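Choosing Gray

Wednesday, September 18, 2019

I have been choosing a gray since spring. When we bought the house, the kitchen was the color of a manila envelope, and everyone agreed it had to go. Everyone has since stopped agreeing on anything.

My first mistake was ordering the fan deck. If you have never held one, it is a stack of paint chips riveted at one end, and the one from Kokell has 1,096 colors in it. I had assumed there were maybe five grays. Gray takes up a good third of the deck, and each one is named after weather or a feeling. I taped up 20 of them next to the back door in April. By May the tape had gone yellow, which made the whites look blue, which made me start over.

My friend Lejla came by for coffee and spent a long time in front of the chips with her head tilted. "This one's purple," she said. It was called Harbor Stone. I told her it was a warm gray with a touch of brown, because that was what it said on the back. She went and got an eggplant out of my refrigerator and held it up to the wall, and we have not discussed it since.

Then there is the matter of cabinets versus walls. The man at the paint store, Krum, believes cabinets should be darker than walls. My sister-in-law Selma believes the lower cabinets should be darker than the upper ones and that the walls are nobody's business. She sent me links for a week. I read all of them, mostly late at night, and came out knowing a lot about satin finish and nothing about what I wanted.
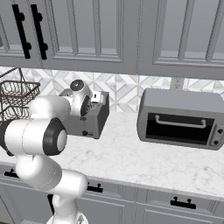
Light gray up top, the same below, white marble in between. Not the Selma position.

I'll admit it looks good. Plenty of things look good on a screen at eleven at night. My kitchen faces north and gets real sun for as long as it takes to butter toast, so any gray I bring home goes straight to wet sidewalk. Krum says this can be fixed with better bulbs. The bulbs he likes are in the next aisle.

I did paint one door. It took me most of a Saturday — sanding, primer, more sanding, a coat of something called Idle Pewter — and when it was dry I hung it back up beside its manila neighbors and stood there with a sandwich. My husband walked in, looked at it, and asked if that was the primer.

So we got a quote. Panagiotis Ivanov, who painted the house across the street, wants more than $500 just for the prep, and he'd like a color by October because he's booked after that. He was very nice about it. He asked what I was leaning toward and I said gray, and he waited, pen over the clipboard, for me to go on.

I'm down to 10 chips. Harbor Stone is still up there. In the mornings it does look a little purple.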